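Spent most of March teaching a two-arm cell to work around a yellow tray. Posting some notes while I still remember them.

We record by remote control. I hold a pair of small leader arms, and the two arms in the cell copy what my hands do. Every run gets saved as one demonstration. We have 226 recorded so far and kept 157.

The other 69 got thrown out for boring reasons. I paused too long, I bumped the rim, I changed my mind halfway. The policy learns all of that if you leave it in.

The pausing is the worst one. When I stop to think, the arms stop too, and then the trained version stops in the same spot with no idea why. I now decide the whole move before I touch the leaders.
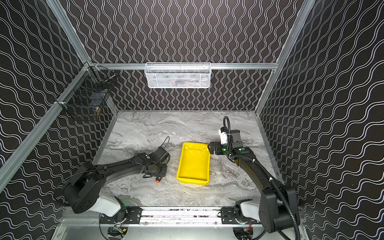
I also start each run with the arms in a slightly different position. My first batch all began from the same pose and the model fell apart when it started two fingers' width off. Took me longer than it should have to see that.

Same with the tray. I turn it a little between runs. A few degrees is enough to matter. If it always sits square, the model learns where the tray is from memory and stops looking at it.

Software is Lakar for recording and an in-house tool we call Wiltholm for playback. Lakar drops a camera stream now and then without telling you. Check your files before lunch, while you can still redo the morning.

Someone at Bhat asked why we don't just move the arms by hand and record the joints. We tried it. For one arm it's fine. For two arms I need both hands on each one, and my sleeves end up in the wrist camera view.

Remote control has its own problem, and that's touch. I can't feel the bottom of the tray through the leaders. I have to judge depth by eye, and I go too deep when I'm tired. So I do 4 short sessions a day with a real break in between.

Wrote up the longer version of how we handle depth for the Florard newsletter. Pasting the start of it. 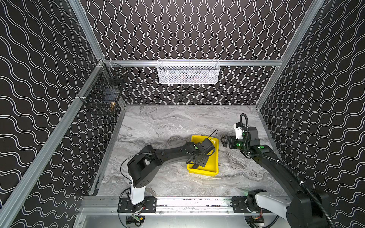
By Krishnamoorthy Bangera

Lowering a gripper into a shallow tray looks easy until you try it from the operator's chair. The rim hides the fingertips from some angles, so I use the wrist view for the last bit and the fixed view for everything before that.

I come down in one slow move and stop short of the bottom. Then a second, shorter move to finish. New operators tend to jab at it, up and down, and the model copies the jabbing.

The other arm should stay near the tray and stay still. It's tempting to let your idle hand drift while you concentrate on the busy one. I rest my elbow on the desk for this - cheap fix, works well.

OK, end of paste. The rest is mostly settings.

Next job is having a second person record, so the model doesn't only learn my habits. I'm left-handed and I suspect it shows in the data.

If you run a two-arm setup and have a good way to mark bad demos while you're still holding the leaders, please reply. I'm using a foot pedal and I keep stepping on it by accident.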